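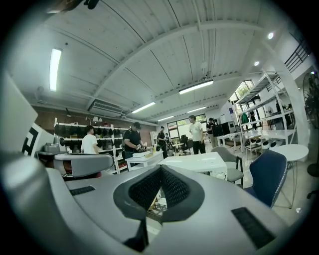 Slide 1. The workshop from the gripper's side, with the white tables and the tall shelving rack.

Notes for the Sonderport talk, 27/04/2020. Running time nine questions plus chat. Leave this slide up while people settle.

Hello and welcome! I'm going to talk about money today, and I promise it's more fun than it sounds. I love this part of the job. Planning a purchase is when you get to decide what kind of work your people will be doing two years from now, and most shops spend less time on it than on picking the paint.

(Point at the slide.) Look at how much of this room is furniture. Tables, chairs, shelving, a counter along the side. When we wrote our first budget for hand-held grippers we had a line for the tools and a line for shipping and that was it. We forgot that every tool needs a place to rest, a person to hold it and a table at the right height for that person!

Slide 2. The Drastonby budget

Drastonby was our first try. We asked for nine grippers. The quote from Laltano was clear and fair, and we signed it in January feeling very pleased with ourselves. Then the list of extras started. Spare pads. Spare grip strips. Printed marker panels, which get scuffed and have to be replaced as a set. Storage bins. Forty-seven separate line items by the end, and most of them were small enough that no one had thought to ask.

Pause here. Ask who has had this happen. (Usually plenty of hands.)

Read out three or four of the funny ones if there's time. The drawer liners always get a laugh.

Slide 3. What a working hour costs

This is my favorite slide, so stop me if I go too fast. Take the price of the tool and forget it for a minute. Write down how many hours you expect to use it in the first year. We wrote 200 per gripper. We used 537 on the busiest one, and the quietest one sat on a shelf. Same price, same warranty, wildly different cost per hour.

So before you buy, walk the room with a notepad. Who is at a table working with their hands? Who is standing? Could two people share one tool if the tables were closer? We moved furniture for a whole afternoon on the second project and took two grippers off the order. I was thrilled.

Slide 4. Wear parts

Back to the first slide for a moment. The black mesh pad in the middle, with the V shape, and the dark strips on either side of it: put parts like those on a separate line with its own yearly amount. Don't bury them under "supplies." If they're under supplies, someone will trim supplies in the fall and you'll have a very nice gripper body with a tired pad on it.

Ask your supplier these before you sign:
How long do you keep spares in stock?
Can we fit them ourselves?
Do the markers come with the tool or on a separate order?
What happens to the price if we come back for more next year?

Slide 5. The room itself

Calvo is the project we're planning now, and the room comes first this time. Floor space, lights, storage, air conditioning, somewhere to sit. We put it all in one table next to the tools so the person approving it can see the full number at once. It's a bigger number, sure, but it went through on the first reading, and Drastonby took three.

If someone asks about leasing: we looked at it for Calvo and it came out close. Leasing wins if you expect to change tools within the year. Don't get drawn into the tax side, send them to their own accountant.

If someone asks about buying used: yes for shelving and chairs, every time! For grippers, only if the spare parts are still being made.

Slide 6. Budget template and contact page. Handouts are on the table by the door, and the blank column on the second sheet is for your own line items.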